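Comparison of Two Hand-Held Grippers for Recording Cloth Handling Tasks

Student project report
Author: Delali Kpodo
Submitted Tuesday, March 5, 2019

1. Purpose of the project

The project was set by the Punov laboratory in September and concerned the choice of finger for its hand-held grippers. The laboratory had two sets available. The Narnier set has flat rigid fingers. The Aroveck set has the same handle and trigger, with a softer finger that bends under load. The laboratory wished to know which set should be used for the recording of folding and sorting tasks with small textile items, where both hands work at once.

The report covers handling only. The training of a controller from the recordings falls under a separate project and is not discussed.

2. Arrangement of the work

All sessions were held at the same desk, with the operator seated and one gripper in each hand. Items were taken up from the desk, folded or separated, and placed in a basket on the operator's left. Each attempt was recorded from the moment the first finger touched the cloth until both grippers were clear of it. An attempt was marked as failed if the cloth slipped out of either gripper, or if the operator had to lay a gripper down in order to continue.

The two sets were used in alternate sessions, so that practice gained by the operator would not favour one of them. In total 1,546 attempts were recorded. Of these, 31 were discarded owing to loss of the signal from one gripper.
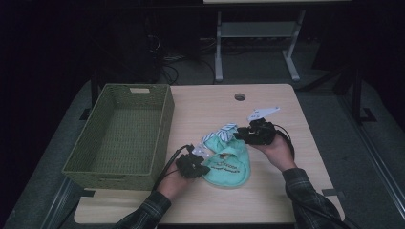

Separating two items proved to be the most demanding of the tasks. It requires one hand to hold the lower item still while the other draws the upper item away, and any unevenness in the closing force is felt at once. When a small striped piece is bunched against the upper part of a mint-green cloth, the fingers have to come in from both sides towards the same few folds, and there is little room between the tips. A flat white finger laid against the edge of the green cloth serves well for holding, but it must be turned before it can get under a fold. The cable from each gripper also has to be allowed for. On the left it runs down close to the side of the basket, and operators were asked to keep it clear before reaching across.

3. Results

The rigid fingers were better at picking up a single layer from the desk. Their edge could be slid beneath a hem with little disturbance to the rest of the item. The softer fingers tended to push the cloth forward into a ridge, and a second approach was often needed.

For holding, the position was reversed. Thick or padded items stayed more securely in the softer fingers, and the operators reported less strain in the thumb at the end of a session. The Chareonsuk cable clips, fitted to both sets halfway through the work, reduced pulling at the wrist but did not remove it.

4. Recommendation

It is recommended that the Narnier set be adopted for folding and separating tasks, and that the Aroveck set be kept for padded items. Cable length should be reviewed before further sessions are booked.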